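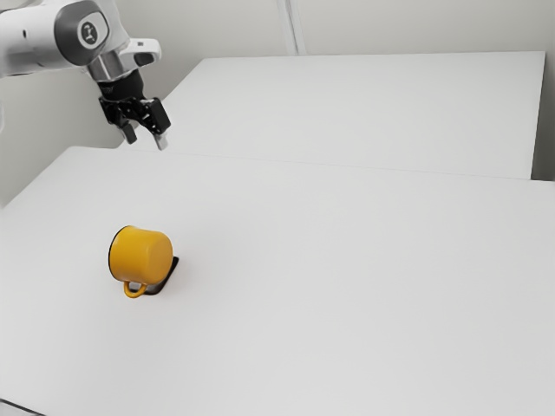
Wanted: people who can pick up a mug (paid, two evenings, Giltmont)

Hi! I run the gripping side of a small project called Mets, and I'm looking for people to come in and help me figure out a fault that has been driving me up the wall since July. You don't need to know anything about robots. If you've ever stood a knocked-over cup back up, you already have the experience I'm after.

So, the fault. We teach our arm in simulation first and then move what it has learned over to the real arm at our Giltmont workshop. One of the jobs is very plain: a mug is lying on its side, go down, take hold of it, set it upright. In simulation we ran it 399 times with the newest version and it dropped or lost the mug in 65 of those. That's bad but I could live with it for a while. What I can't live with is what the real arm did when we tried the same version on it. It went down too far, closed on the handle, and kept on squeezing after it should have stopped. The mug broke, and a piece of it went past my ear (I was standing behind the guard line, but the piece didn't care much about the guard line). I wasn't hurt. We shut everything down and the real arm has been switched off for this task ever since.

We've gone through the logs and I think there are two problems tangled together. One is a force limit that got lost when we moved the settings from one machine to the other, and that's ours to fix, and we've fixed it. The other is that the arm picks terrible places to grab when the handle points down toward the table. It has very few good examples of that to learn from. That's where you come in!

What you'd be doing

You'd sit at a screen with a hand controller and steer the simulated arm yourself. The mug starts on its side, in a different spot and turned a different way each time, and you get it upright however feels natural to you. If you knock it over or lose it, fine, let it go and start the next one. I want the clumsy tries as well as the good ones, so please don't be shy about them.

Some rounds will be rigged. I'll slip in faults on purpose (a slow finger, a late stop, that kind of thing) and you'll have a big button on the desk to press the moment something looks wrong to you. I'm very curious how quickly people notice, and what tips them off.

Everything is simulated. You will not be in the room with a moving arm at any point, and the real one stays powered down while we have visitors.

Who I'd love to hear from

Anyone over 18 who can sit at a desk for a couple of hours with breaks. Left-handers, please write, we've had hardly any. Same goes for people who have worked on a packing line or in a kitchen, because you handle things all day and I bet you grab them differently than I do. Glasses are no problem. If screens with moving 3D pictures make you queasy, this one probably isn't for you, sorry.

Pay and practical stuff

It's 2 sessions, both starting at 6 p.m., and you get $260 once you've done the pair. If you have to stop partway through, we pay for the part you did. There's parking behind the building, and the bus from Daltberg stops across the street. If you're coming from Wakdale, tell me, because a few people usually drive over from there and I can put you in touch with each other for a ride.

We record the controller movements, the button presses and your answers to a short chat at the end. No video of you, and your name is kept apart from the rest. You can ask me to delete your data for as long as the study is open.

How to apply

Send a note through the contact form on the Mets page with "mug" in the subject line. Tell me which hand you use, which evenings you can't do, and whether you've used a game controller before (no is a perfectly good answer). I read them all myself, usually at lunch, and I'll write back either way.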